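3.2 Shelf compartments and the small things kept in them

The second group of material in our study concerns the open compartment, by which we mean a part of a shelf or cabinet that has a floor, a back wall and two sides, but no door that must be opened before an object is reached. In the survey by Jireš, on which our categories are based, such compartments were the places where people most often put objects that did not have a fixed home. Participants from the Lodel housing block described them with words like "for now" or "until I sort it".

We divided the contents of each compartment into three layers. The base layer is made of things that stay for months, such as books and notebooks in a stack. The container layer is made of boxes, dishes and bowls, which may be full or nearly empty. The loose layer is everything that lies on top of the other two or between them. Figure 4 gives two views of one compartment from the set. In the first view (a), the base layer is the stack at the left, with a correction pen and a striped case lying on it as part of the loose layer. The clear storage box and the glass dish of beads and rings belong to the container layer. The pink knitted item, partly wrapped in clear plastic, was difficult for our coders, and after discussion it was placed in the loose layer. 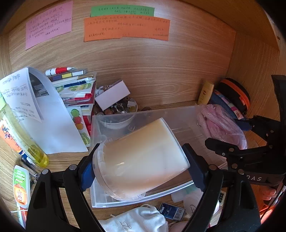
3.3 Written notes on the back wall

We did not plan to study paper notes. They entered the coding scheme only in February, when Matěj Jireš remarked that many compartments were used at the same time as a surface for writing and a place for storage. A sticky note on the back wall has a simple practical effect: objects in front of it are kept low, or they are moved to the side, so that the note can still be read. In the compartment of Figure 4, the notes are handwritten in Chinese on pink, green and orange paper. We coded their color and position but not their content, as the consent form did not cover private writing.

In the full set of 3964 object entries, taken from the collections Dadum and Iltalero, we looked at how far each object stands from the back wall. We used 2000 entries for building the categories and kept 1000 others for checking the agreement between coders. The remaining entries were set aside for the work on drawers, which is reported in Section 5. Distance was noted on a coarse scale – back, middle or front – because finer values could not be repeated by a second coder.
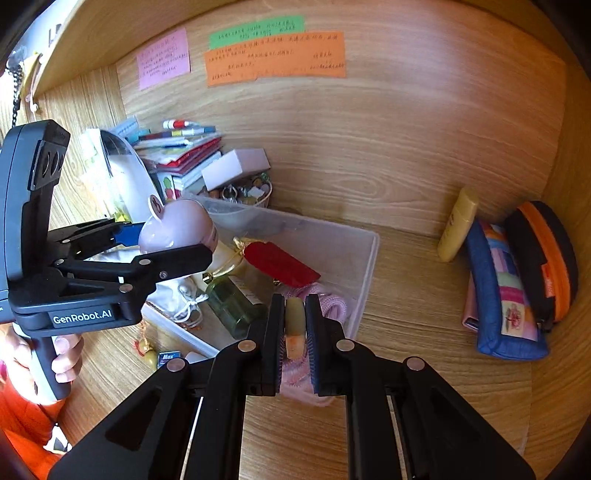 Small objects caused most of the disagreement. Something the size of a finger can be a decoration, a container, a tool or a keepsake, and its outside does not always tell which one. We allowed the coders to use the label "small, purpose unclear", and this label was used more often than we expected at the beginning. A pig-shaped piece of pink plastic, for example, was coded as a possible bottle or container by one coder and as a toy by the other. The small yellowish-green cylinder in view (b) was entered as "stone or similar, possibly a pendant" and was not changed later.

Figure 4. Two views of an open compartment with light wood-grain walls: (a) stack, clear box and glass dish; (b) small objects and the notes on the back wall.

For such cases we follow the advice of the Mikuš guidelines and keep both labels in the data. A forced choice would make the agreement look higher, but it would also hide the fact that the owner may sort the same object differently from one tidying to the next.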